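Jurside Makers Forum > Arms and Grippers > Build logs and comparisons

Stock fingers vs. the Ñahui angled fingers on a small printed arm

Page 1 of 1

solderandtea
Posts: 162

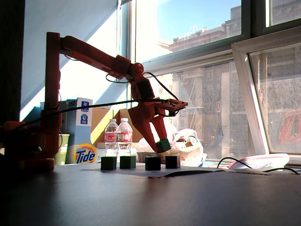
Ñahui fingers with a cube in hand, late morning, sun coming in

Hello all! I've been promising this comparison since the gripper thread went quiet, and October finally gave me a few free mornings in a row, so please get a drink and settle in because I do go on a bit.

The arm is the same orange printed one I've been fussing over since spring. What changed is the end of it. I had been running the stock fingers (one fixed jaw, one moving, flat faces) and I swapped them for a pair printed from the Ñahui files, where both fingers are angled and come down and in toward each other. Same servo, same wrist, same Jastach controller board, same firmware. I wanted to change one thing only, after the mess I made last time by changing the camera and the gripper in the same week and then not knowing which of them to blame.

The job is simple: pick a small green cube off a sheet of white paper, lift it, carry it across, put it down. I did 16 picks per position, 7 positions along the row, with each set of fingers. The stock fingers dropped or missed more at the two ends of the row, where the wrist has to come in at an angle. The Ñahui ones were noticeably kinder there. In the middle I couldn't tell them apart.

The part I don't love is the tilt. With the angled fingers the cube very often comes up a little crooked, as in the photo, and then of course it lands on an edge when you set it down. For stacking that would drive me up the wall. For dropping things in a bin I don't think I'd care.

Happy to share the settings if anybody wants them. My finger pads are bare plastic for now, no tape or rubber.

benchmouse
Posts: 3,304

Lovely write-up, thank you for taking the time. I'm going to disagree with you a little, and I hope you'll take it in the spirit it's meant.

I don't think you changed only one thing. Those angled fingers touch the cube at a different height than the flat jaw does, so if you kept the same grasp height in your program, one set was being tested at its best and the other wasn't. My bet is the stock fingers would catch up at the ends of the row if you lowered them a few millimeters. I ran the stock ones on my own arm all summer with the grasp point set low and had very few drops.

Also, a small thing, but your cable has a good deep sag at the elbow before it climbs back up to the bracket. Mine did the same and it tugged on the wrist at full reach. You might be seeing some of that at the far positions too.

solderandtea
Posts: 163

Taken in the very best spirit, benchmouse, and I think you have me on the grasp height. I kept the number the same and felt very scientific about it – it didn't cross my mind that "the same" wasn't the same for both.

I'm less convinced about the cable. I moved the arm through the whole row by hand with the power off and never felt it pull. But I'll clip it up and run the far end again, it costs me nothing.

pinwheel_k
Posts: 41

Could I ask about the light? You've got a great big sunny window right behind the arm, and I gave up on mornings altogether in my place. With the camera facing the glass, my dark parts went to black blobs and the detector would put the center of the object wherever it pleased. I'd worry that some of your misses belong to the camera and the fingers are taking the blame for it.

Your third cube along looks darker than the others to me, too, the one under the gripper.

solderandtea
Posts: 164

That's a fair worry and I had it as well! For this test the positions are taught, so the arm goes to fixed points and no camera is involved in finding the cube. I put each one down against a pencil tick on the paper. So the sun can't hurt me here, though it certainly will when I get to the vision part. The white paper helps some with contrast. I haven't decided yet between moving everything to the other wall and just buying a blind.

Same green for all of them, out of one bag. I put the dark one down to shadow.

gantryguy_nb
Posts: 708

I'll be the grump. Cubes flatter every gripper ever made. Parallel sides, light weight, nice sharp edges. I helped with the arm table at the Nutevbridge open workshop and we had people arguing over fingers for a whole afternoon on blocks, and then we tried a half-full water bottle and every opinion in the room changed. You have two right there on the table. Lay one on its side and try lifting it by the cap.

I'd also say the tilt is a bigger fault than you're letting on. If the part moves in the grip while you're closing, you no longer know where it is, and everything after that is a guess. I'd take the flat jaw and a few extra misses over that.

benchmouse
Posts: 3,305

I wouldn't ask that servo to lift a half-full bottle, gantryguy, at least not with the arm stretched out. By the cap, close to the base, maybe. An empty one would be a fairer start.

On the tilt I agree with you, though. Has anyone tried the Ñahui fingers with a thin strip of foam on the inside? I'd expect the cube to seat itself better when it has something soft to push into.

pinwheel_k
Posts: 42

I tried foam, the sticky-backed kind for drafty doors. It helped the tilt quite a lot and then it began to peel after a couple of evenings, and once it's peeling it's worse than having none. Silicone tape has held up longer for me. You do have to wrap it all the way around the finger or it creeps.

solderandtea
Posts: 165

You're all very good to me. So the plan for the next round is the stock fingers again with the grasp point lowered until benchmouse is happy, the Ñahui fingers bare, and the Ñahui fingers with silicone tape wrapped right around. Cable clipped up for all three. I'll write down tilted or level for every pick this time as well as held or dropped, which I should have done from the start – I was going by memory on that and my memory likes a good story.

And yes, gantryguy, I'll do an empty bottle at the end, close to the base, with a towel down. pinwheel_k, what width is your tape? The roll I've got is wider than the finger and I'd like to avoid trimming it if I can.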